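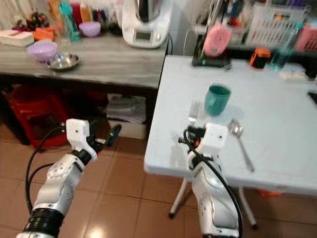
My kitchen used to have a bowl for everything. Then I started reading recipes online, and now it has a bowl for each thing, plus a small one for the salt I've been told to measure out ahead of time, as if the salt might leave town.

I'd like to speak against the recipe that says it takes 40 minutes. The soup I made in December came from a site called Sellodance, which promised 40 minutes from start to finish. Start, I learned, was a point at which the carrots were already grated, the onions were already chopped, and the beans had been soaking since the previous night. I suppose if you count that way, I can run a marathon in the time it takes to cross the line.

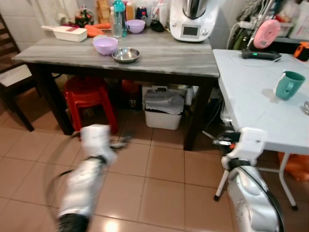

The worst part is that we all know the number is a fib and we plan dinner by it anyway. I told my family we'd eat at six. We ate at a quarter to eight, and by then everyone had filled up on crackers and said the soup was lovely in the voice people use for a child's drawing.

My neighbors in Gellbridge swear by the kits, where somebody else has put the cumin in a tiny packet for you. I tried them for a month. The potatoes arrived whole and dirty, same as at the store, and the card still gave them five minutes.
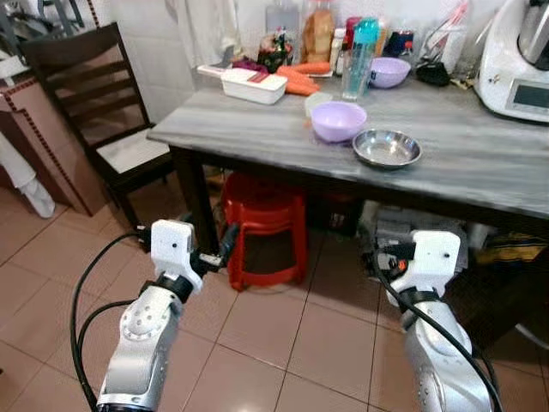 So why don't recipe writers just print the real time? Because we wouldn't click. Given two lentil soups, one at half an hour and one at two hours with a sink full of dishes, I'd pick the liar every time, and so would you.

Older cookbooks handled this better by refusing to discuss it. My copy of the Bralska church cookbook says "cook until done" on page after page, and has one cake that says only "hot oven." It's terrible advice, but I've never once been late by it.

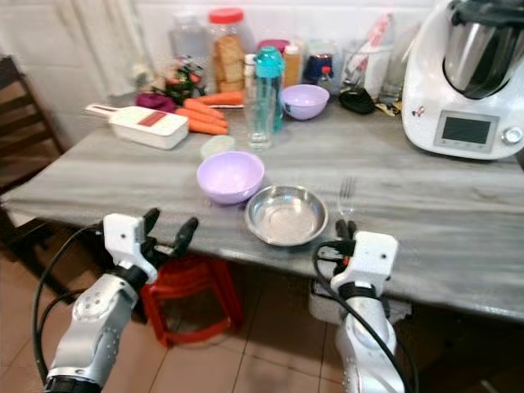 What I'd settle for is a second number, in small print, for a tired person with one decent knife who has to stop and look for the grater. Call it the weeknight time. I'd also like the dishes counted, including the salt bowl, which I've washed again tonight and which held, at its peak, a teaspoon.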